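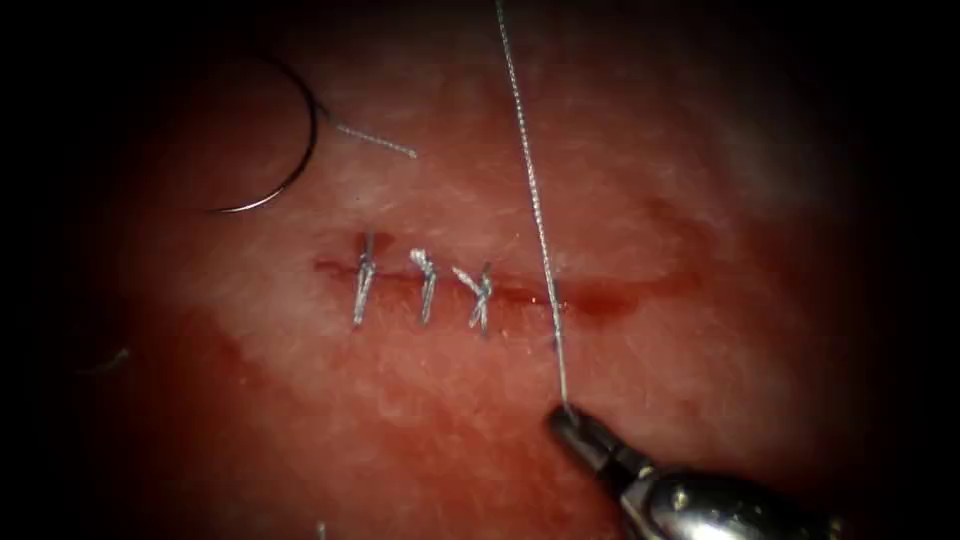 Progress report to Shirley Tapley, Lightfoot Fund. Period to end of October. Writing this at 11 p.m. so excuse the shape of it. The book of kitchen photographs and the recipes that go with them is half put together. Where we stand: soups, breads and Sunday meats are joined up with their pictures and captions, and everything from preserves onward is still open.

**Photographs**

600 prints and negatives came in from families in Altelano and the farms up the valley. All scanned. Barry Blackburn did the negatives himself on the old light table, slower than planned but the shadows hold up much better than in the test batch. We pick 200 for the book. 140 picked so far, I have the list if you want it.

Gaps — almost nothing from inside kitchens before electric light, which makes sense, too dark for the cameras people had. Lots of women on back steps shelling beans. Barry wants to give these their own chapter. I'm for it. Gemma Hartley is against (says it breaks the order of the meals). Not settled.

**Recipes**

Gemma has cooked 41 of the planned 60. Notes as follows:

- Bean and ham soup: fine, double the liquid in the written version
- Walnut bread: two families, two recipes, both going in
- Rabbit with prunes: cooked four times, still dry. The handwriting says either "1 hour" or "4 hours" and four is closer
- Quince paste: waiting on quinces
- Plum dumplings: dropped, the card turned out to be copied from a flour packet and we don't have rights

Imogen Wainwright is writing the short texts that go with each dish. First 20 in and they're good. The one on her aunt's stew pot runs to six pages and needs to be one. She knows.

**Catalog**

We moved the picture records out of Bemum in August and into Flindex. Lost a week. Captions came accross fine but the dates all landed in the wrong column and had to be fixed by hand. Done now. Every print has its lender's name, the place, and whether it goes back by mail or pickup. The lenders were promised their originals back before the holidays and that still stands, 6 boxes packed, four to go.

**Money**

Second payment received, thank you. Spent on scanning, groceries, and Barry's travel. Groceries are over. Meat mostly, and see rabbit above. I've covered it from the line for postage, where we were under, and will send the revised sheet separately.

The $2000 held back for the printed proofs hasn't been touched. Mervyn Staniforth has quoted for a sewn binding and for a glued one. Would like to go sewn — a cookbook that won't lie flat on a counter is no use to anyone cooking from it, and the double-page pictures lose their middles in a glued spine. The difference is more than we have in that line. Could we talk about whether any of the travel money can be shifted over? Barry has only one trip left.

**Late / worried about**

1. Preserves chapter. No text, half the pictures.
2. Permission forms. 12 families haven't signed. Imogen is phoning round in the evenings.
3. Cover. Three versions, no agreement. The table with the enamel bowl is my choice but it's soft in one corner and Mervyn says it will show at full size.

**Next**

Finish cooking by the end of January. Layout of the first half to you before that, as PDF, low resolution so it will email. Boxes back to lenders. Then proofs, if the binding is decided.

Also you asked for a list of everyone to thank in the front pages, its started but I keep finding more names on the backs of prints. Will send with the revised budget sheet.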